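4.3 Checking the wrist view on the Skalbridge two-finger gripper

1. Clear people and loose items from the arm's reach.
2. Set the arm speed to 40 percent in the Jovstead panel. Leave it there until step 6.
3. Open the fingers to 100 on the slider.
4. Jog the arm toward the part and stop when the fingertips are just below the point you want to grip.
5. Open the live view. Both fingertips must show at the bottom of the picture.

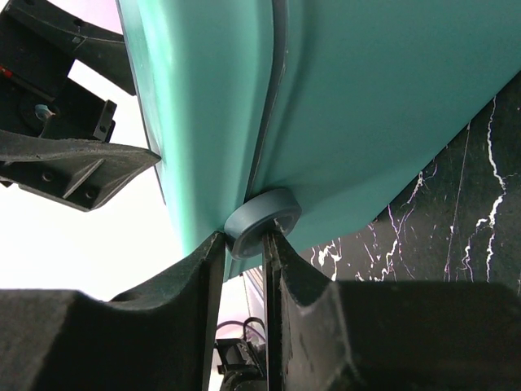

Fig. 12. Wrist view with both fingertips at the gray ring.

6. Save the position. If the view freezes, note code 692 and restart the panel.

Note: Bright light from one side can wash out part of the view.

CAUTION: Keep hands away from the fingers while the arm is powered.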